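Nimville Everyday Tee, Garment-Dyed Cotton

Item 3839
Made for Nimville by Chareonsuk
Fit: relaxed, unisex
Shipping: leaves our Prero warehouse within 2 business days

Some T-shirts are bought for a trip or a ball game and then live at the bottom of a drawer for the rest of their lives. We wanted to make the other kind, the one you reach for on a Saturday sort of morning when there's coffee on and nothing much planned, and then find yourself still wearing at dinner. The Everyday Tee has been in our catalog for quite a few seasons now, and apart from one change to the collar (more on that further down) we have left it pretty much alone. People write to us when we fiddle with it!

The cloth is a midweight cotton jersey with enough body to hang nicely from the shoulders, but it won't feel like a sweatshirt in July. It's knitted first, cut and sewn into shirts second, and only then dyed, so the color goes into the seams and the thread along with everything else. Dyeing a finished shirt takes longer, and every batch comes out a tiny bit different from the last one. If you're ordering matching shirts for a family reunion or a choir, please put them all on one order and leave us a note, and we'll do our best to pull them from the same batch.

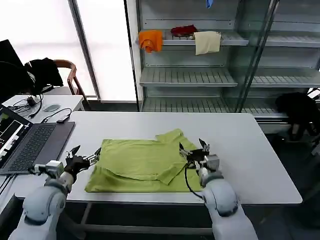
Now, about the collar. The old one was a narrow rib that looked very smart when new, and after a year of washing it had a habit of going wavy at the front. We tried a wider rib with a little more stretch, wore it all through one winter ourselves, and switched over in December. The new collar sits closer to the neck and lies flatter under a sweater. If you loved the old narrow one, we do understand, and we still have a small number left in the larger sizes. Call and ask for the narrow neck.

Inside the back of the neck there's a strip of cotton tape running from shoulder to shoulder. It covers the seam, so there's nothing scratchy back there, and it keeps the shoulders from stretching out when the shirt spends a long time on a hanger. The size is printed on the cloth. We gave up on sewn labels after hearing from so many parents (and a good many grown men) who had been cutting them out with nail scissors and putting holes in perfectly good shirts.

Choosing your size

Our tees run a touch generous. If you're between sizes and like a neater fit, go down. If you like to tuck your shirt in, or you're long in the body, stay with your usual size, as the extra length comes in handy. The easiest way to check is to take a shirt you already like, lay it on a table, smooth it out gently without pulling, and measure straight across just under the arms. Then compare that with the chart that comes in the printed catalog, or send us your number and we'll tell you which size to get. A size M measures 26 inches from the top of the shoulder to the hem before its first wash.
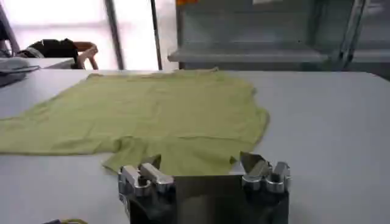

Light olive-green tee, laid out flat.

Washing and drying

Wash it cool with similar colors, inside out if you remember. The first couple of washes may let go of a little dye, so keep it away from your white towels until it settles down. We like a plain liquid soap and no fabric softener, which coats the cotton and makes it less good at soaking up a warm afternoon.

For drying, a line in the shade is best and a low dryer is fine. Expect a bit of shrinking the first time through a warm dryer, mostly in the length. Take it out while it's just barely damp, give it one good shake by the shoulders, and smooth it with your hands. Most of us here never iron ours. If you do, turn the shirt inside out and use a medium setting.

Spots and spills

We've carried Plilter laundry bars for nearly as long as we've carried the tee, and they belong next to each other on the shelf. Wet the spot, rub the bar over it, leave it for a few minutes and wash as usual. Salad dressing comes out nicely if you catch it the same day. Tomato sauce may need a second go. Please don't use bleach on any garment-dyed shirt, even a drop, unless you've always wanted one with polka dots.

Ordering

The Everyday Tee is sold singly or in a bundle of 4, and the bundle can be any mix of sizes and colors you like. Just write your choices in the notes box when you check out. Colors come and go with the dye house, so if the one you want is missing, ask us when it's due back and we'll put your name on the list. There's no deposit for that and no hard feelings if you change your mind.

Returns and exchanges

Try it on at home, walk around in it, sit down in your favorite chair. If it isn't right, send it back unwashed and we'll exchange it or refund you. Exchanges within the same order ship free. Shirts that have been washed can't go back on the shelf, but if a seam gives way or the collar comes loose, that's our fault however many times it's been through the machine, and we'd like to hear from you so we can mend it or replace it.

Goes well with: Plilter laundry bar, Nimville canvas work apron, Nimville drawstring shorts

Page last updated June 17, 2020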